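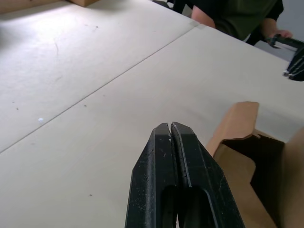

We use cookies to make this site work. By continuing you accept our cookie policy.

Packing table made of two tables: how to close the gap?
Posted in May by Gridasau

Good evening to all. I pack small orders at home, in cardboard boxes, and one table was too short for me. So I bought a second one of the same type and put them edge to edge. Both tops are off-white, but the older one has already a different tone. Each table is 80 cm deep.

My problem is the seam. Crumbs of cardboard and bits of paper fall into it, and when I push a full box from one table to the other, the bottom flap catches there. Also the tops have now scuffs and small dark dots which do not go away with a wet cloth. I would like to keep the possibility to separate the tables again in winter. What do you advise?

Salmont
Before you buy anything, please check the height of the legs. I had the same trouble and one table was 3 mm lower than the other. I turned the adjustable feet until a long ruler lay flat over both tops, and after that the boxes were sliding without stopping. Then I joined the tables from below with two screw clamps, the type with rubber pads. They come off in one minute.

For the dots, try first a little washing-up liquid and a soft sponge, and leave it for a while before you wipe. If they are from glue or ink, use some alcohol on a cloth, but test it in a corner. I would not use the rough side of the sponge. It makes the surface dull and the dirt then stays even better. The scratches will remain, I am afraid.

Riltelberg
Just put tape on it

Kim
Tape is possible, but it lifts at the ends after almost 58 parcels (I was counting, because I was angry). I put a thin desk mat across the seam instead. Mine is 90 cm long, so it covers the whole depth and hangs a little over the front. On Saturdays of heavy work I shake it over the bin and put it back.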